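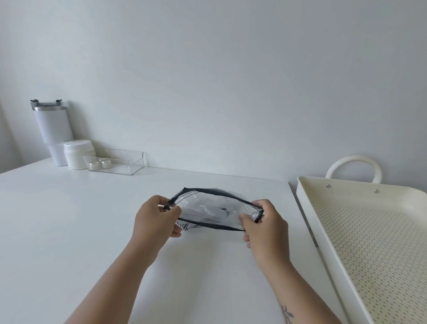
A clear zip pouch with folded things inside. Two hands on it, one at each end.

How do you look after a robot that packs pouches?

Pick up a pencil case. A floppy see-through one if you've got it. Now open the zip with one hand and don't let the other hand help.

Annoying! The whole case slides along after the zip. Your other hand normally holds the far end still and you never even think about it. A robot needs all of that worked out for it, and then it needs somebody to keep it clean and tight and pointing the right way. That's what this page is about. The looking after bit.

Meet Illen

Illen is a robot with 2 arms. It lives at Ulline, a workshop where travel kits get packed. Folded cloths and socks go into clear pouches, zips get shut, pouches go into a tray. Illen stands behind a white table and does the pouches. The people round it do nearly everything else.

The table and the arms and the camera and the fence all together are called a cell. Funny word. Bees have cells, prisons have cells, robots have cells. It just means the robot's own patch with everything it needs in reach.

Marleny Quispe looks after the cell. She was a bicycle mechanic before and she still keeps her tools in the same roll-up bag.

Morning jobs

Marleny comes in, coat off, and the first thing she does is leave the robot OFF. Power switch down. Then a padlock goes through the switch so it can't be pushed back up by someone who didn't see her. The key stays in her pocket. This is called locking off and grown-ups who work on big machines do it every single time, even for a tiny job.

Now she can put her hands in.

Wipe the table. Dust and fluff come off the cloths all day long, and socks are terrible for it.

Wipe the camera. Soft cloth, no spit. (Someone did that once. Smeary.)

Look at the cables. A cable that bends in the same place all day gets tired, a bit like a paperclip you keep bending back and forth. She runs her fingers down each one and feels for flat bits or cracks.

Look at the fingers. More on those in a minute.

Then everybody out, gate shut, padlock off, power on. Illen does a slow stretch to check its joints all move. Takes 25 seconds. It looks like somebody getting out of bed.

The fingers

Your fingertips are brilliant. Squashy, grippy, a tiny bit damp, and they can feel a zip pull slipping before it has gone. Illen has rubber pads instead. The pads clip onto a metal part called a gripper. That's the robot's hand, really, only with fewer fingers than yours.

Illen's gripper came from a company called Arach. New pads have little ridges, same idea as the bottom of your trainers. And just like trainers they wear smooth. A smooth pad is hopeless on shiny plastic. It pinches the pouch, pulls, and the pouch pops out and lands on its face.

So the pads get changed. Out with the old ones, in with the new ones, and there's a small arrow moulded on the back that has to point at the fingertip. Marleny put one in upside down her first week. It dropped pouches all morning and she blamed the camera.

Teaching it where things are

After new pads go on, the robot's fingers might be a hair longer or shorter than they were. You wouldn't notice. Illen would, it goes exactly where it's told, so if the fingers are 2 millimetres too long it pokes the table.

Getting it right again is called calibration. Long word, say it slowly: cal-i-BRAY-shun. It means checking a thing against something you're sure of. You do it when you stand on the bathroom scales and look whether they say zero before you get on.

There's a metal pin on the corner of the table and it never moves. Illen brings a fingertip down to touch the tip of the pin, very very slowly. Marleny types "yes, there" and the robot stores it. Then the other arm does the same. Now both arms agree where the corner is. If they didn't agree they would grab the pouch in the wrong place and pull it all crooked.

Why clear plastic is a pest

The camera has to see the pouch. But you can see straight through the pouch! The camera looks at it and sees cloth, or table, or a bright shiny streak off the lamp.

What helps is the edge. Have a look at the pouch in the photo again. There's black trim around it, and on a white table black trim is dead easy to spot. Illen's camera hunts for the dark line first, then for the little black zip pull at the end. Kits with see-through trim were tried one September and it was a disaster, the robot kept trying to zip up a shadow.

Striped things are tricky too. A stripe showing through the plastic can look very like an edge. So the camera gets shown lots of pouches with stripy stuff in and someone marks which dark line is the real one. Slow work. Cup of tea work.

Lamps matter as well. They have to point where they pointed yesterday. There is tape on the floor round the lamp stand and if you knock the stand you own up and put it back on the tape.

When it goes wrong

Things jam. Mostly this one: a corner of cloth gets caught in the zip. You'll have done it with a coat.

Illen can feel how hard it is pulling. If the zip suddenly gets stiff it stops, lets go, and turns its light orange. It does not yank. Then it waits.

Marleny's way of fixing a jam:

Press stop. Lock off. (Yes again.)
Take the pouch out and hold it up, one hand each end, so it's stretched out a bit and you can see where the cloth has gone in.
Ease the zip back the way it came. Tuck the cloth down. Close it.
Check the pads for threads. A single thread round a pad makes the next pouch slip.
Write it in the book.

The book! It's an ordinary paper notebook on a string. Every jam goes in it, and what was in the pouch, and what she did. One page just says "2021-08-18, socks, socks, socks, SOCKS." The socks that day had been folded too fat. Nothing was the matter with the robot at all, and without the book she'd have taken half of it to bits looking for the problem.

Oil and noises

Inside every joint there's a motor and some gears, and gears need grease. Too little and they grind. Too much and it oozes out and gets on somebody's nice clean flannel. A fitter from Cuadros comes to do the greasing with a special squirter that gives a measured blob.

In between visits Marleny listens. A happy joint hums. A clicky one goes on the list. She reckons she can tell which joint it is with her eyes shut, and the fitter says she's usually right, usualy.

Try it at home

Ask a grown-up for a zip-up pouch and a flannel.

Put on thick woolly gloves. Those are your worn out pads. Fold the flannel, get it in, do up the zip. Have someone time you.

Now do it in rubber washing-up gloves. New pads! Did you drop it less?

Last go: bare hands, and write down each separate thing they do. Hold the end. Pinch the pull. Lift the top edge a bit. Push the flannel down with a knuckle. One class sent us a list with 20 things on it and they hadn't even got to the end of the zip.

Words to know

Cell: the robot's patch, with all its kit.
Gripper: the part that grabs.
Pad: rubber bit on the gripper, wears out.
Lock off: turn the power off and padlock it so it stays off.
Calibration: checking agianst something you're sure of.
Jam: when it's stuck. Also nice on toast.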